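How to Plan Where Your Office Partitions Will Go

Written by Xiomara Escobedo

If you have ever moved into a big open room with twenty opinions and one tape measure, you already know how quickly a simple divider turns into a long afternoon. I've helped lay out a fair number of small offices over the years, and I still do it the slow way, on the floor, before I order a single panel. It saves so much grief later!

Start by walking the room with nothing in your hands. Notice where people naturally cut through, where the printer hums, and which corner gets glare in the afternoon. Then measure wall to wall in at least two spots, because old buildings are rarely square. Our last place, on the second floor of the Candar building, was a good inch narrower at the window end, and Reginald Baptiste (who was sure it wasn't) had to send back a glass panel.

Next, write down everything already fixed in place: radiators, outlets, sprinkler heads, light switches, the swing of every door. Mark them on a sketch. It doesn't have to be pretty. Mine usually looks like something drawn on a bus.

Now get down on the floor. Cover it with paper if you care about the finish, and run painter's tape along the lines where you think the partitions might stand. Use the real thickness of the panel, so if the panel is four inches deep, lay two strips four inches apart. Leave gaps for the doorways and put a little X where each door will swing.
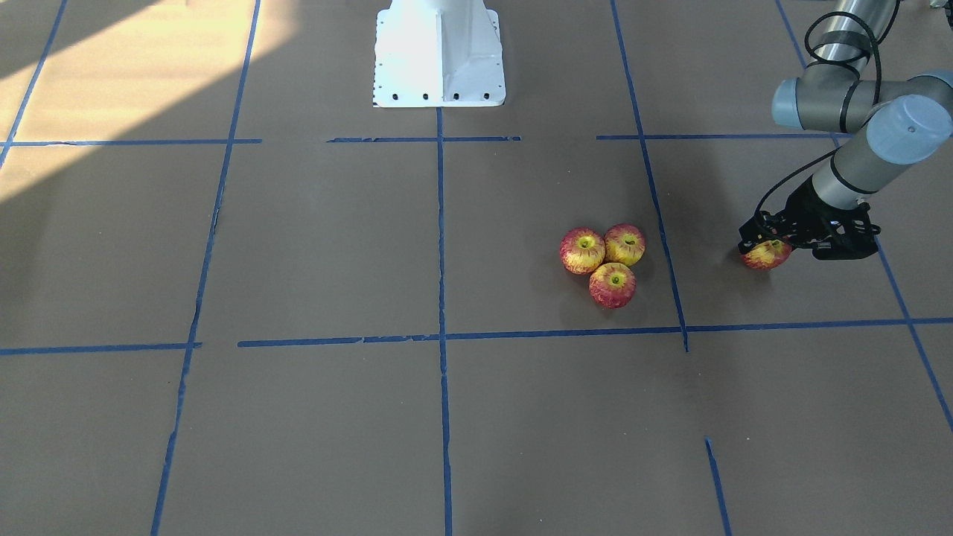 Blue painter's tape on brown paper, in a simple grid.

Leave the tape down for a couple of working days if you can. Ask people to walk around the lines as though they were walls, and carry a chair or a box through the gaps. You'll hear about the tight spots soon enough, and tape is a lot cheaper to move than a door frame.

Once everybody has stopped grumbling, choose your panels. Solid ones are best next to phones and meeting tables. Glass is lovely where you want to borrow daylight for the inner desks, and a half-height panel will do nicely between two people who talk all day anyway. Check with your landlord or building department before you go full height, as you may need changes to the sprinklers or the exits.

Last of all, measure each taped line again, from the floor up to the ceiling at both ends, and write the numbers straight onto your sketch. Send that sketch to the supplier along with your order, and keep a copy for yourself. When the panels arrive, peel up the tape one run at a time as you set the floor track, starting from the wall that's closest to straight.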